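Garnamura: flores, ramos e tempo para os fazer

Início | Quem somos | A oficina | Cursos | Encomendas | Contactos

Quem somos

A Garnamura é uma casa de flores e uma pequena escola de arte floral. Vendemos ramos, ensinamos a fazê-los e, entre uma coisa e outra, gastamos mais cordel do que alguma vez pensámos ser possível. Se chegou até esta página é porque quer saber com quem vai lidar antes de nos confiar uma encomenda ou uma inscrição, e parece-nos muito bem. Puxe uma cadeira, que a história é um bocadinho comprida. 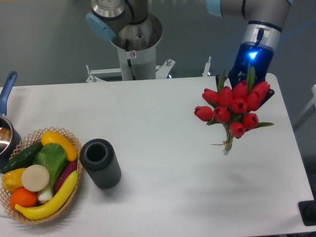
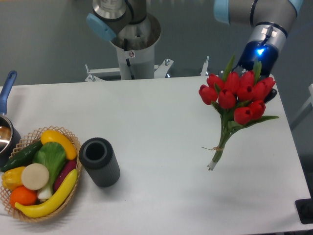

Tulipas vermelhas, folhas verdes e os pés atados com cordel.

Começámos numa loja estreita, com uma montra que apanhava sol a mais e uma câmara de frio comprada em segunda mão que fazia um barulho de frigorífico antigo. Vendíamos flores cortadas ao molho, como tantas outras casas, e embrulhávamos tudo em papel pardo. Os clientes levavam o molho para casa e voltavam uns dias depois a perguntar porque é que o deles, na jarra, nunca ficava como os da montra. Explicávamos ao balcão, com as mãos molhadas e o telefone a tocar, e a fila ia crescendo atrás. Um dia alguém pediu que explicássemos com calma, sentados, num sítio onde não estivesse a passar gente. Foi assim a primeira aula: sete pessoas, uma mesa emprestada, flores que sobravam da semana e um bolo de laranja que uma das alunas levou sem ninguém lhe pedir.

O bolo tornou-se tradição. As aulas também.

Mais tarde juntámo-nos ao atelier Jumau, que fazia arranjos para restaurantes e hotéis e que nos trouxe uma disciplina de horários que não tínhamos. Da nossa parte levámos a paciência e uma coleção de jarras que já não cabia em lado nenhum. Ainda hoje o nome Jumau se mantém na linha de arranjos para mesas, e há clientes antigos que continuam a tratar-nos assim. Respondemos aos dois nomes com o mesmo gosto.

O que fazemos

Fazemos sobretudo ramos atados à mão, daqueles que se podem pousar diretamente numa jarra sem desmanchar. Gostamos de ramos de uma só flor. Um ramo só de tulipas, por exemplo, parece a coisa mais simples do mundo e é um dos que mais trabalho dá a quem está a aprender, porque não há verdura variada nem flores pequenas onde esconder um engano. Os caules são macios e marcam-se com facilidade, as folhas querem ir cada uma para seu lado, e a tulipa continua a crescer depois de cortada e a virar-se para a luz, de maneira que o ramo feito ao fim da manhã já não é bem o mesmo no dia seguinte. A nós encanta-nos isso (aos noivos nem sempre, e por isso avisamos).

Também fazemos arranjos para mesas, coroas secas no outono, raminhos de lapela, centros baixos para quem quer conversar por cima deles e ramos para levar ao hospital, sem perfume e com pouco volume. Não fazemos flores tingidas. Já nos pediram rosas azuis muitas vezes e de todas as vezes tentámos convencer a pessoa a levar delfínios.

As tulipas, já que falamos nelas

Pedem-nos tantas vezes conselhos sobre tulipas que mais vale deixá-los escritos.

Compramo-las fechadas, com a flor ainda em forma de copo e já com cor. Chegam em caixas e ficam embrulhadas em papel, de pé, em água fresca, durante umas horas antes de alguém lhes pegar. Assim os caules endireitam e a mão que vai fazer o ramo não anda a lutar com eles. Depois limpam-se as folhas de baixo, as que ficariam dentro de água, e deixam-se as de cima. Muita gente tira as folhas todas e fica com um ramo despido, e é pena, porque o verde da tulipa é bonito, comprido, e dá ao ramo aquele ar de coisa acabada de apanhar.

Para atar, cordel natural. Experimentámos ráfia, fita, elástico e arame forrado, e voltámos sempre ao cordel, que agarra sem escorregar e se corta com qualquer tesoura. A volta dá-se no ponto onde os caules se juntam, firme mas sem esmagar. Se o caule fica vincado, apertou-se demais. Se o ramo se abre quando o pousamos, apertou-se de menos. Entre um e outro há uma sensação nos dedos que se aprende ao fim de alguns ramos e que nunca conseguimos pôr em palavras nos apontamentos do curso, embora a ficha já vá na versão 11.

Em casa: jarra limpa, água fria e pouca, longe da fruteira e do radiador. As tulipas bebem muito, por isso convém espreitar a jarra todos os dias. Corte um bocadinho dos pés quando mudar a água. Não junte narcisos acabados de cortar na mesma jarra, que largam uma seiva que as estraga. E quando abrirem por completo e começarem a dobrar o pescoço, deixe-as estar mais um dia. Há quem as ache nessa altura mais bonitas do que nunca, e nós somos dessa opinião.

A oficina

A oficina fica nas traseiras da loja, passando o corredor dos baldes. As mesas são altas, para se trabalhar de pé, e mesmo assim temos bancos para quem se cansa ou simplesmente prefere sentar-se. Há um lavatório fundo, daqueles de lavandaria, onde se lavam os baldes todos os dias ao fecho. Um balde mal lavado estraga mais flores do que uma semana de calor e somos um pouco maníacos com isto, como qualquer aluno nosso lhe poderá confirmar.

As jarras estão arrumadas por altura e não por cor, decisão que nos custou uma tarde inteira de discussão. Temos 41 modelos diferentes nas prateleiras dos alunos, do frasquinho de farmácia à jarra de barro que só sai dali com duas pessoas. Qualquer aluno pode usar qualquer uma durante as aulas. As tesouras são da casa, afiadas todos os meses, mas quem tiver a sua e estiver habituado a ela deve trazê-la.

Os cursos

O curso de iniciação é para quem nunca pegou numa flor a não ser para a pôr num copo. Dura uma manhã e sai-se de lá com um ramo feito pelas próprias mãos, com as fichas e com uma ideia razoável do que correu mal. Não nos assusta que corra mal. Preferimos um ramo torto feito pelo aluno a um ramo perfeito que o formador endireitou às escondidas.

O curso regular começa em setembro e segue as estações. No outono trabalhamos com bagas, folhagens e dálias, enquanto as há. No inverno, com secas, ramos nus e bolbos. As tulipas entram quando o frio ainda não se foi embora e ficam connosco até meio da primavera, e são as aulas que enchem mais depressa. Na última sessão cada aluno faz um arranjo de tema livre e almoçamos todos juntos, com os arranjos no meio da mesa, o que obriga toda a gente a esticar o pescoço para se ver.

Há ainda o Skovedance, nome que trouxemos de um caderno antigo e que pegou. É o nosso passeio anual para conhecer verduras e ramagens no sítio onde crescem. Anda-se bastante, apanha-se o que o dono do terreno autoriza e no regresso faz-se um arranjo só com verde. Leve botas. Dizemos todos os anos para levarem botas e há sempre quem apareça de sapatilhas brancas.

De onde vêm as flores

Sempre que a estação deixa, compramos a produtores próximos, com quem falamos ao telefone mais vezes do que com a família. As tulipas e boa parte dos bolbos chegam-nos pela Hafþórsson, casa distribuidora com quem trabalhamos há muito tempo e cujo nome demorámos uma eternidade a aprender a escrever. O que nos fez ficar foi uma coisa muito simples: quando a mercadoria não está boa, telefonam antes de a mandar.

Em plena época passam pela loja 1000 tulipas numa semana boa. As que não se vendem vão para as aulas, as que não servem para as aulas vão para o balcão, oferecidas a quem entrar, e o que sobra no fim vai para o composto. O composto volta depois para os canteiros dos nossos vizinhos, que em troca nos deixam cortar alecrim.

Como trabalhamos com encomendas

Gostamos de conversar antes de aceitar uma encomenda. Não precisa de saber nomes de flores, basta contar-nos para quem é, onde vai ficar e se há gatos em casa (pergunta séria: há flores, os lírios à cabeça, que são muito perigosas para eles, e as tulipas também não lhes fazem bem). Se nos pedir uma flor fora de época, vamos propor-lhe outra. Se insistir, vamos procurá-la, mas dizemos-lhe o preço primeiro para não haver sustos.

Ramos simples podem ser pedidos de véspera. Para casamentos e mesas grandes agradecemos que nos procure com bastante antecedência, até porque gostamos de ver o espaço. Uma sala escura pede cores que ao ar livre pareceriam um exagero, e um ramo vermelho, que numa mesa branca enche a vista sozinho, pode desaparecer por completo em cima de uma toalha cor de vinho.

Visite-nos

A porta da oficina costuma estar aberta quando há gente a trabalhar e pode entrar para ver, mesmo sem comprar nada. Se vier de manhã cedo encontra-nos a descarregar caixas e a resposta às suas perguntas será mais curta. A meio da tarde há chá. As inscrições para o curso regular fazem-se ao balcão ou por telefone e o lugar fica reservado com o pagamento da primeira mensalidade.

Para grupos, escolas e festas de aniversário preparamos sessões à medida, com um máximo de 11 participantes por mesa de formador. As crianças são muito bem-vindas e costumam, diga-se, atar melhor do que os pais.

Página atualizada em 26/05/2011

Voltar ao início | Cursos | Encomendas | Contactos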